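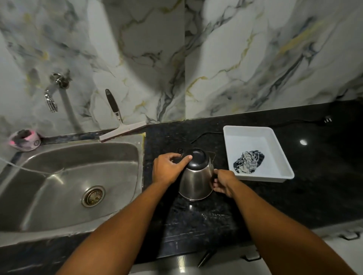
I've been following the kitchen work coming out of Soltitz for a while now, and this month they finally put out the result I was waiting for. It's about kettles. Well, it's about teaching a robot to handle a kettle, and more than that, it's about how little robot time you need if you start from people doing the job with their own hands.

The short version goes like this. The Soltitz team trained a two-armed robot on 1,000 clips of people filling, closing, carrying and wiping down electric kettles in ordinary home kitchens, filmed from head height, so the model sees pretty much what the person saw. Then they added 57 demonstrations on the robot itself, with somebody steering the arms by hand. That's it! The older recipe in the same lab, a method they call Grindico, used 1,000 steered demonstrations and no human video at all, and the new one (it's called Emilix) matched it on filling and beat it on wiping.

If you've ever sat and steered a robot arm through a chore, you know why I got a little excited reading that. It's slow, your shoulders hurt, and half the takes go in the trash. Filming a person making tea is just so much easier to set up, and people are good at it already.

What I like most is the part about hands. A lot of the earlier work I read threw away everything except the path of the wrists, on the theory that a gripper doesn't have fingers and so the fingers don't matter. The Emilix people kept the fingers in. They have a small model that goes through each clip and labels what each hand is up to, and the labels are really plain: holding, steadying, pressing, wiping, free. The robot then learns which of its two arms should be doing which of those jobs and when to trade. The gripper still closes in its own clumsy way, but it knows that one side is supposed to be keeping the kettle still while the other side works.

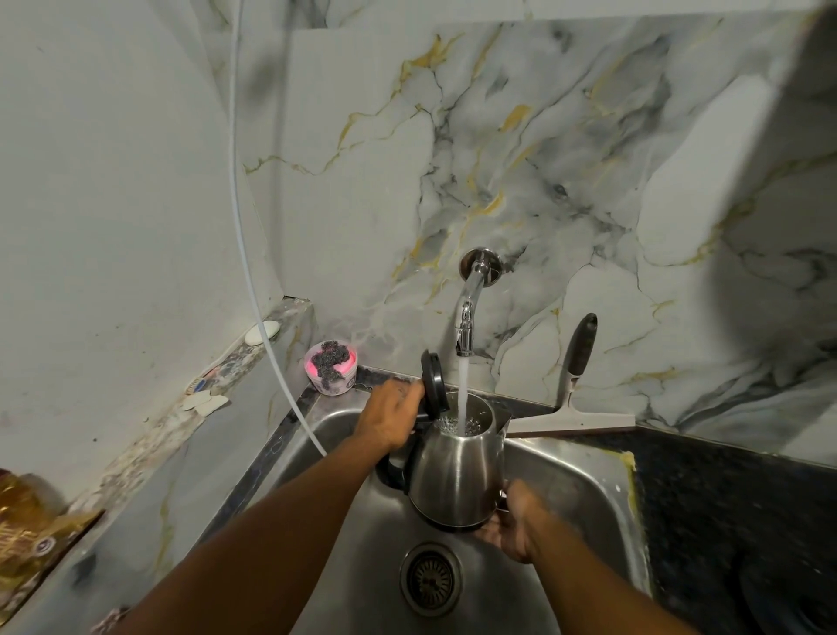 Filling was the stage I figured would give them trouble, and it did. A kettle gets heavier as the water goes in, and a steel sink throws reflections everywhere, so the camera has a rough time telling where the water level is. They tried guessing the level from the picture and it was bad. So they dropped that and used the force reading at the robot's wrists, which is a much simpler signal, and let the video handle only where to hold the kettle and how to keep the opening under the stream. I think that's a sensible split. People do something similar, I'd say. I don't look into my kettle when I fill it, I go by the weight.

There's a catch with that, and the write-up is pretty open about it. The clips of people have no force data in them, just pictures. Everything the robot knows about weight comes from those 57 steered runs, and they were all done with the same kettle. Give it a bigger one and it tends to stop too early. I'd love to see them try a cheap wrist sensor on the people doing the filming, but that's extra gear and extra fuss, and the whole appeal was that you don't need much gear.

They tested in 4 kitchens the model hadn't seen. One of them belonged to Sadeghi, the appliance repair shop down the road from the lab, which has a little break room with a sink in it. That was also the worst one for the robot, mostly on account of the cord. Cords were trouble in general. In the human clips people just sort of reach over a cord or nudge it aside without thinking, and it's over in a blink, so the labeling model often missed it completely. The robot ended up dragging the cord along with the base more than once. They list it as the top thing to fix, and I agree.
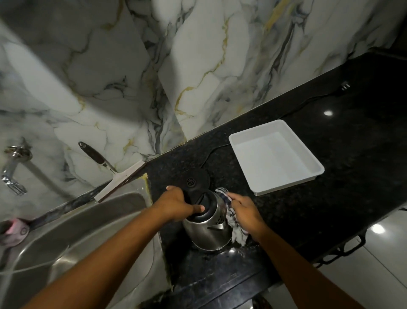
Wiping came out better than anybody on the team had expected, going by the write-up. The trick seems to be that wiping is a two-handed job even though it looks like a one-handed one. Push a cloth against a light kettle with nothing holding it and the kettle scoots off across the counter, and that is exactly what Grindico used to do. I saw one of the old demos live and it was pretty funny, the arm slowly chasing the thing toward the wall. Emilix puts one arm on top first, waits until it has a hold, and only then brings the cloth in. No one wrote that order into the code. It picked it up from the clips.

I do have a couple of gripes. All the people in the human clips were right-handed, which seems like an easy thing to have caught early, and I'd like to know what happens when you mix in lefties and the labels start to flip. And the tests all used cold water. I get why (I wouldn't want a robot swinging a full kettle of boiling water near me either), but it does mean we're still a ways off from anything that makes you a cup of tea.

The team says the labeling tool will go out first, with the clips following in December once they've finished checking the permissions. I've already asked to be on the list. Next they want to try the same setup on rice cookers and blenders, where the lids are fussier — and the blender one I'd happily drive over to watch.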